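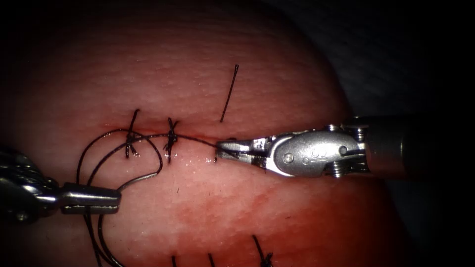
Capítulo 6
O ponto e o nó

Quando comecei a aprender sutura, achava que o difícil era a agulha. Passei semanas preocupado com o arco, com o ângulo de entrada, com a distância até a borda da incisão... e o meu primeiro nó se desfez sozinho! O Asif Dhanial, que dividia a bancada comigo, riu até perder o fôlego. Depois foi a vez do nó dele.

Por isso este capítulo dá tanto espaço ao fio. Vamos fechar uma incisão linear com pontos separados, um de cada vez, cada qual com o seu nó e as suas pontas cortadas curtas. Gosto de começar por aí (o pessoal do curso Paracha prefere a sutura contínua, e a gente discute isso todo mês de abril).
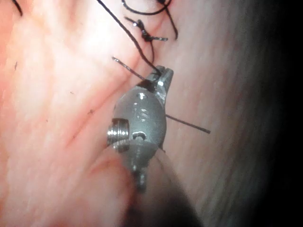

Fio preto ajuda muito quem está começando, porque contrasta com o rosa do tecido e deixa ver cada laçada. Repare sempre em duas coisas: se a ponta curta está ao seu alcance e se o lado longo não se enroscou em nada. Segure o fio com firmeza, mas sem esmagá-lo, e puxe os dois lados na mesma medida. Borda aproximada já basta; borda estrangulada fica pálida e cicatriza mal.

Separe 40 minutos para a primeira prática e tenha à mão um fio de 18 centímetros. Na seção seguinte, montamos a primeira laçada.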